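Carp and Bream Angling at Hevcombe Reservoir: Catch Records and Bait Choice
Student project report
Violeta Barrientos
26 August 2025

1. Introduction
Day-ticket angling at Hevcombe has grown since the north bank was opened to the public in 2000. The club keeps paper catch cards, but they had not been put together before. This project set out to see whether the type of bait used made any difference to what was landed, and whether the swim mattered more.

2. Method
Anglers filled in a card at the end of each visit, giving the swim, the bait, the hours fished and the species caught. I collected the cards from May until the end of the season's first half and typed them into a spreadsheet. Cards with no hours written on them were left out – 19 in all – which left 278 for the analysis.
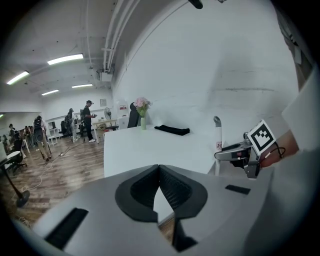 Bait was sorted into two groups, natural (worm, maggot, corn) and prepared (boilies and pellets). Where an angler had used both, the card went under whichever was written first. Swims were taken from the Tullier map, which is the one on the ticket office wall. Handling advice was printed on the back of each card, asking anglers to wet their hands and to keep a gentle hold on the fish, with the fingers wrapped round the body much as they go round the dark grey handle in the photo.

3. Results
Bream were the most common catch in both bait groups. Carp were recorded more often on prepared baits, mainly from the deeper swims by the dam. Tench came almost entirely from the Bozkurt arm, where the weed is thickest, whatever bait was used.

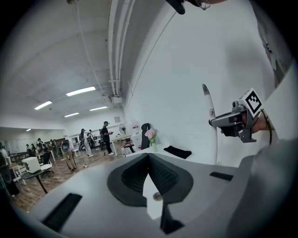

4. Limitations
Cards were voluntary, and blank days are probably under-reported. Weights were estimated by eye on most cards and have not been used. The Notach feeder stream was closed for bank repairs for part of the period, so its 2 swims have very few entries.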